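Brasar Home Tidy Demonstration: Visitor Page and Equipment Information

Products > Household Demonstrations > Home Tidy

Last updated November 15, 2022

Brasar offers the Home Tidy demonstration to visitors who are considering a humanoid robot for light work in the home, in a care residence or in a training centre. The demonstration takes place in our furnished bedroom at the Koval building. You can book it as a single visit, or you can join one of the open days which we organise together with our partner Bestitbridge. On this page you find what is shown, what equipment is used, and how to prepare your visit.

What the visitor sees

The task is simple to understand. Soft toys lie on a made bed, a basket stands on the same bed, and the robot has to put the toys in the basket. We have chosen this task for the demonstration because every visitor knows it from home, and can judge the result with their own eyes. There is no stage and no music. Visitors stand behind the line on the floor and the operator explains each step while the robot works.

The robot takes its place at the side of the bed, close to the pillows, and works from there over the sheet. With the basket near to its body, the arm has only a short way to go when a toy such as the pale yellow ball must be brought over it.

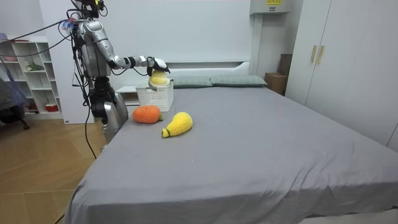
Programme of a visit

1. Welcome and safety instruction. Please arrive on time for this part, as we cannot repeat it for late visitors.
2. First run. The operator lets the robot work and gives a commentary in a normal voice. Questions are welcome, but please keep them short until the run is finished.
3. Second run with a new arrangement. A visitor may put the toys on the bed in another order, before the robot is enabled again.
4. Discussion at the table. We speak about your own rooms, your floor, your furniture and what kind of objects you would like to have moved.

A group can have up to 6 visitors. For a bigger group we make two sessions, one after the other. Children are welcome on the open days when they are together with an adult.

Equipment in the demonstration

Robot: humanoid type, silver body panels, black joints, wired connection
Hands: black and white, with fingers that close around the object
Basket: white plastic, perforated sides
Objects: soft toys in the shape of fruit and vegetables
Furniture: standard bedroom furniture in normal household sizes
Control: Brasar operator station with Fudent planning software, licence for 6 users
Order number of the demonstration package: 2987

The package can also be rented for your own location. In this case we deliver the robot, the operator station, the basket and the set of toys, and one of our operators stays with you for the whole period. The bed is not included. Most customers already have one, or they prefer to use a table.

About the grip on soft objects

Soft toys look easy, but for a robot hand they are more difficult than a box or a bottle. The shape changes when the fingers close, and the position of the object after the grip is not exactly the position which was planned. For this reason the operator pays much attention to the moment when the toy hangs over the rim of the basket. Visitors from care residences often ask us about this moment, and we advise them to stand on the side of the pillows, where the view is the best.

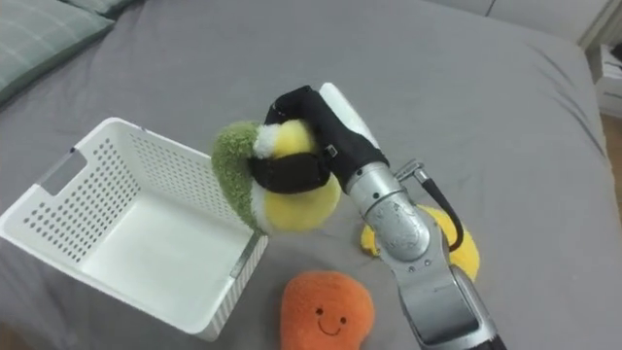 Grip force is the setting which our customers ask for most often, and it can be adjusted by the operator between two runs. For plush we recommend a wide contact over the middle of the object. The black padded finger lies like a strap across the yellow toy with the green cap and presses into the fabric, while the other toys, for example the orange one with the smiling face, remain on the sheet. For harder objects a different setting is needed, and we ask you to tell us before the visit if you would like to bring your own items. Please do not bring glass, liquids or anything with a sharp edge.

From our visitors

At the open day in September we received many useful remarks. Several visitors wished to have more time for the second run, so we have made this part longer. Others asked for a chair. Chairs are now available, please tell the operator at the beginning.

Booking

Visits are arranged by Izzati Sutanto, who is responsible for demonstrations at Brasar. Please give her the number of visitors, the name of your organisation and the language you prefer (English or French). She will answer with the free dates and a short form, which has to be signed by each visitor before entering the room.

If you must cancel, kindly inform us at least 4 working days before. A new date can be arranged without cost.

Parking is behind the Koval building. Please take the side entrance and ring the bell marked Brasar.

Related pages: Rental conditions | Safety instruction for visitors | Fudent licences | Open days with Bestitbridge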